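# Marking out a small-sided soccer pitch on a park field

Any flat piece of grass can hold a seven-a-side pitch if you set the corners square before you paint. The method below is the one used for the youth games at Flekcombe, where the field is shared and the lines have to be redone every June. Two people can finish in a morning.

## What you need

- A 262-foot tape, or a shorter one and some patience
- Four corner pegs and a mallet
- 600 feet of string on a reel
- A wheel marker (we use an old Wunder)
- Line paint for grass, enough for two coats

## 1. Set the first touchline

Pick the straighter side of the field, usually the one next to a path or fence. Leave at least six feet between the line and anything hard. Drive in the first peg, pull the tape tight and drive in the second at the full length of your pitch. Ours is 180 feet.

## 2. Square the corners

From the first peg, measure 30 feet along the touchline and put in a temporary marker. Then measure 40 feet out toward the far side. Move that second tape until the distance between the two points is exactly 50 feet. The corner is now square. Carry the goal line out to its full width, 120 feet in our case, and peg it.

Do the same at the other end. Check both diagonals before you go on. If they differ by more than a few inches, one of the pegs is off, and it is usually the last one.

## 3. String and paint

Run string around all four pegs and walk the marker along it at a steady pace. Stay on the inside of the string. Stop the wheel before you turn, or you will get a blob at each corner.

Find the halfway point on both touchlines and paint across. For the center circle, tie string to a peg on the center spot and walk it around with the paint held upright.

## 4. Goals and areas

Center each goal on its line and mark where the posts stand. Paint the penalty area next, measuring out from the middle of the goal.

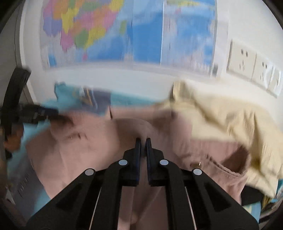 Anchor the goals before anyone plays, even for a short warm-up. Sandbags work on firm ground. We put some 70 pounds on the back bar of each goal and check it again at halftime.

## 5. Upkeep

Overmark every two weeks in the growing season, and always before mowing wipes out the old line. Rinse the wheel and tray with clean water the same day. If you take the pegs out, sink a short length of plastic pipe in each corner hole, level with the soil, so you can find it again next year.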